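Budgeting for a two-arm bench – speaker notes
Talk by Haf Llewellyn, Nodeck
Slot is 44 minutes including questions. Slides are mostly numbers, so talk slowly.

Slide 1. Title
Say hello, say where I work. Mention that Guangming Dong has the spreadsheet and will pass the link around at the break. Phones on silent.

Slide 2. What we were asked to buy
The request came in July from Spyros Janevski's group. One line: "two arms, table, accessories." No quantities for the accessories and no floor plan. Ask the room who has had a request like that. Wait for hands.

Slide 3. The arms are the easy part
You get a quote, you compare it with another quote, you sign. We had quotes from Ongart and Indik. They were close on price and far apart on what was in the crate. One included grippers and cables. The other listed them as options on page 7, in small type. Read page 7.

Do not get pulled into which supplier is better. If asked, say both quotes were fine once we had them on the same terms.

Slide 4. The 148 lines
Our first budget had 4 lines. The final one had 148. Let that sit on the screen for a bit. Most of the added lines are cheap. They still each need a supplier, an approval and somebody to open the box.

Groups on the slide:
Arms, grippers, mounts
Table and work surface
Power and cable runs
Stands and brackets
Household items for the tasks
Spares

Slide 5. Photo of the bench
Leave this up while I talk through the household items.

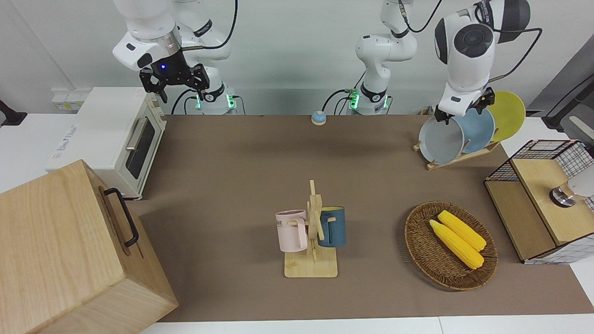
Kitchen bench: left arm at the dish rack, right arm over the table.

The task plan is kitchen work, so the shopping list is kitchen work too. Plates, a rack, mugs and a mug tree, a toaster oven, a basket. Finance sent this part back the first time with a note asking if the order was for the break room. Ynyr Prothero rewrote it with a task name beside each item and it went through the next morning.

Point to make: buy at least two of anything the gripper will hold. Plates and mugs get dropped. If the replacement is a different size or weight, your results before and after do not match up. We now keep matching sets on a shelf and book them as spares.

Second point: measure the table with everything on it. Our first drawing had the bases and nothing else. An oven takes up a lot of space once you also allow room for its door.

Slide 6. Power and cables
We planned outlets for the arms and forgot everything else that plugs in. Walk through the slide: arms, lights, computer, anything on the bench with a cord. Get the electrician in before the table is fixed down. We did it after, and paid for a second visit.

Cables that move with an arm wear out. Put a replacement set in year one.

Slide 7. People time
This is the line that gets cut. Setup, calibration, resetting the table between runs. Fredy Mosquera kept a log for us, and resetting took more hours than setup did. If your budget form has no row for it, add one and write it in plain words.

Slide 8. Timing
Order the slow things first. For us that was the mounts, and the arms sat in their crates waiting for them. The Nestura site did it the other way around and had their bench running sooner. Credit them by name.

Slide 9. What I would do with the same money
Single-source the mounts and the arms if the price is close.
Hold back a small fund for household items and let the bench team spend it without a form.
Ask for the training day in writing. Ours was promised on the phone – it took three emails to get it.

Slide 10. Questions
Likely ones: lease or buy (we bought, lease terms were too short), insurance (covered under general lab equipment, check yours), used arms (did not look at them).
If there is time left, open Guangming's spreadsheet and show the spares tab.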